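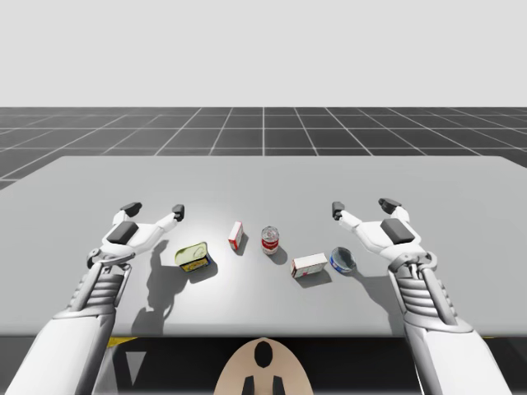

图1 双臂单元的仿真工作台:两侧夹爪张开,台面中部为五件商品。

**单元维护栏:Rerkside 双臂分拣单元的指尖垫更换与仿真模型同步**

Rerkside 的双臂单元在五月完成了一次计划内保养,内容包括两侧夹爪的指尖垫更换、腕部间隙检查,以及仿真模型的参数更新。单元由 Nestard 负责日常维护,仿真侧由 Ekinci 的 Nesrin Aydoğan 负责。本期整理操作顺序和几处容易出错的地方,供其他站点参考。

**一、触发条件**

本单元的指尖垫不按日历更换,按闭合次数和滑移记录两项判断,先到者为准。本次更换由右臂触发。抓取圆柱罐时,控制器记录的指间位移连续三个班次超出允许值,而夹持力指令没有变化。左臂当时仍在允许范围内,但两臂的指尖垫始终成对更换。左右摩擦特性不一致时,双臂交接动作的力分配会偏向一侧,之后很难从日志里区分是垫子的问题还是标定的问题。

更换前,右臂外侧指尖垫的边缘厚度比中部低,磨损集中在靠指尖的一端。内侧垫磨损较均匀。这种分布通常说明夹爪接近物体时姿态略有前倾,因此本次把腕部检查也列入了工单。

**二、停机与拆卸**

1. 将两臂移至维护位,夹爪全开,确认程序停止后切断驱动电源并挂牌。
2. 等待控制柜母线电压降到安全值。柜门上的指示灯熄灭后仍需用表确认。
3. 用手托住手指,松开指尖垫背面的固定螺钉。不要用夹爪本身的弹性去撑垫子。
4. 取下旧垫,按“左外、左内、右外、右内”分袋标记。旧垫保留到下一次保养,用于比对磨损形态。
5. 用无纤维布蘸异丙醇清洁安装面。残留的胶粉会把垫面垫高,闭合零点随之偏移。

内侧与外侧的指尖垫尺寸不同,外形却接近,装反后仍能拧紧,单凭手感发现不了。Plilimum 供货的这一批垫子在背面压有编号,安装前应逐件核对。

**三、腕部检查**

指尖垫拆下后,夹爪负载最轻,适合检查腕关节。断电状态下,一手固定前臂末端,一手在夹爪根部沿两个方向轻推,百分表打在手背的安装面上。本次左臂两个方向的读数均正常。右臂俯仰方向的读数偏大,但未超限。

处理方法是重新紧固腕部连杆的锁紧螺钉,对角分两遍上到规定扭矩,再测一次。右臂复测后读数回到与左臂相同的区间。连杆外露处只擦拭,不补脂。上一次保养时有人在此处加了润滑脂,灰尘附着后反而增加了阻力,清理花掉了整个上午。

**四、安装与零点**

新垫装好后先不要直接跑程序。恢复供电,以最低速度空闭合 9 次,使垫面贴合,再执行闭合零点标定。标定结果与上一次的差值应记入保养单。差值过大时先检查垫子是否装反、安装面是否有残留,不要直接接受新的零点。

随后做夹持力验证。测力计置于两指中间,分低、中、高三档各测一遍,左右两臂使用同一只测力计。两臂用不同测力计得出的数据不能互相比较,这一点在上季度的记录里出过问题。

**五、仿真模型同步**

实体侧完成后,需要把新的零点偏移和摩擦系数写入仿真模型,再重放一遍标准抓取集。重放使用图1所示的台面配置:扁方罐、直立小盒、圆柱罐、平放的白色盒子和矮圆罐。几种外形对应的接触情况差别较大,扁方罐和矮圆罐还以倾斜姿态出现,顶盖不与台面平行,对指尖垫的前缘接触最敏感。

本次共重放 1,895 次抓取。首轮中有 34 次被标为异常,其中 21 次集中在矮圆罐上,表现为内侧指尖先触到罐盖边缘,罐体随之转动。Nesrin Aydoğan 核对后确认,仿真里沿用的是旧垫的厚度,内侧垫的碰撞体比实物薄。更正碰撞体尺寸后重放,矮圆罐上的异常全部消失。其余异常分散在不同商品上,没有共同特征,已列入观察。

“摩擦系数大家都会记得改,碰撞体常常漏掉。”Nesrin Aydoğan 在交接记录中写道,“建议把两项放在同一张表里,缺一项就不能提交。”该表已经更新,各站点从下次保养起使用新版本。

另有两点需要注意:

- 仿真台面为无纹理平面,光照固定,投影方向也固定。它适合检查接触和姿态,不能用来验收视觉识别。识别部分仍以现场样件为准。
- 模型中两臂的初始姿态必须与实体维护位一致。若只更新了一侧,重放不会报错,但首个动作的轨迹会与现场不同。

**六、恢复生产**

恢复后第一个班次限速运行,操作员每小时导出一次滑移记录。从第二个班次起恢复额定速度。本次限速期间右臂的指间位移回到允许范围内,左臂数值无明显变化。工单保持打开,待累计闭合次数超过 1,895 次后再由 Nestard 复查一次螺钉标记线,然后关闭。

**备件**

指尖垫按整套订购,一套含左右两臂的内外侧垫和配套螺钉。旧螺钉不重复使用,螺纹上的防松胶只在首次安装时有效。库存低于两套的站点请在本月底前向 Plilimum 提交需求,订单上注明夹爪版本号。

下期内容为控制柜风扇滤网的更换与温升记录。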